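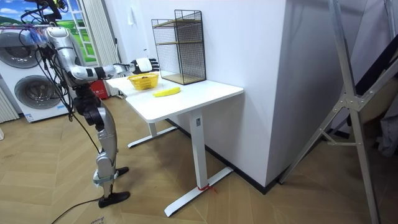

Drundness Home Services | Workplace Automation Team

Progress report, humanoid pilot
To: Boonmee Meesuk, Pisivent program office
From: Heriberto Esquivel
1 February 2025

Boonmee, short one this time, budget sheet goes to you separately. Sorry for the fragments, writing between shifts.

Where we are. Sorting and put-away is the task we're spending the grant on right now. Fruit, small household stuff, in and out of the yellow basket on the white table. Banana is still the item everyone wants to see. Wire shelf stays at the back of the table, that was the crew's call, they wanted the layout close to a real client kitchen. Work on the shelf itself has not started. Laundry not started either, machines are in the room but that's second half of the grant.

Trials. 800 logged since the last report. Put-away into the basket is at 70 percent without a person stepping in, target in the agreement was the same so we are calling that milestone met. Taking items out of the basket is much worse, 30 percent. The open lattice is a headache. Fingers go for the rim, or catch in the holes. Jitpraphai sent new fingertip pads, not fitted yet, will do that before the next block of trials.

Staff. This is the part you asked for more on so here goes.

Two of the house crew moved over to supervise trials, half their hours. They were promised no cut in pay and there hasn't been one. What did change: they stand still a lot more. Complaints about sore feet and being bored, both fair. We put in stools and a swap every 30 minutes. Better now. One of them asked to go back to full-time client visits, and we said yes, replacement starts in February.

The crew that stayed on visits picked up the extra homes. I underestimated that. We had said the visit schedule would absorb it and it did not, there was overtime we hadn't planned. It's in the budget sheet under labor, please don't take it out of equipment.

Training took longer than the plan said. The Hukamach course is written for engineers. Our people know kitchens and linens, they don't need a chapter on joint limits, they need to know where to stand and when to hit stop. Crew rewrote it down to a two page sheet, reads a lot better. Can send if the other grantees want it.

Nobody has been let go because of the pilot. People still ask me, every staff meeting. I'd like something in writing from Drundness management covering the full grant period and not only this year, would help if your office asked for it too.

Safety. No injuries. One near miss, a supervisor reached in to straighten an item while the arm was live. Arm was stopped by hand. Rule now is that nothing on the table gets touched until the second person calls it clear. Floor cables also came up in the walk-through as a trip risk, covers are orderd. Until they come, trial staff only past the tape at the door.

Money. On track apart from the overtime. Spare hand not bought, holding that until we see what the pads do.

Next
- fit pads, rerun the take-out trials with same basket
- try a basket with solid sides, see if thats the whole problem
- first shelf trials, lower shelf height only
- crew survey, short, anonymous, results to you and to staff at the same time

Need from you: ok on moving the overtime, and a date for the site visit. Mornings are best, both supervisors are on then. Park in the back lot, the front one is for the vans.

Heriberto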